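Hand fault on the assembly cell: what we found

Work on the two-arm assembly cell at Brirkavbridge was stopped on 17th August after the fingers of the right hand failed to open on command. The hand had closed on one of the blue cylinders and kept its grip when the release was sent. The arm then began its move back to the rest position with the part still held, and the cylinder knocked a plate off the sheet before the operator hit the stop button.

No one was hurt and the hand was not damaged. Xinyi Wei was running the cell and was standing outside the marked line, as the rules require.

The log shows the release was sent three times. Each time the hand controller answered with code 412, meaning the command was received but the finger position did not change. The arm controller does not read that code. It waited 300 milliseconds, took the silence as a yes and moved on to the next step.
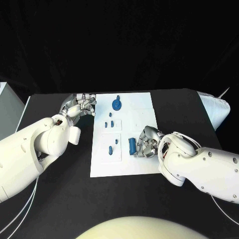 Dörte Vogler went through roughly two months of older logs and found the same code as far back as May, always on the right side. In those cases the fingers opened on the second try and the run carried on, so it was never reported. She traced it to a worn connector in the wrist, where the cable flexes each time the joint turns. Barbieri is sending a replacement, and we have ordered a second one for the left arm.

Two changes are already in place. The arm now stays where it is until the hand confirms that it is open – if no answer comes, both arms stop. Any 412 also goes to the shift sheet, even if the run finishes normally.

Until the new connectors are fitted, the cell runs at reduced speed and only with a second person at the stop button. Teams using the Jerico software on other cells should check whether their version has the same wait step. Questions go to Dörte in room 404.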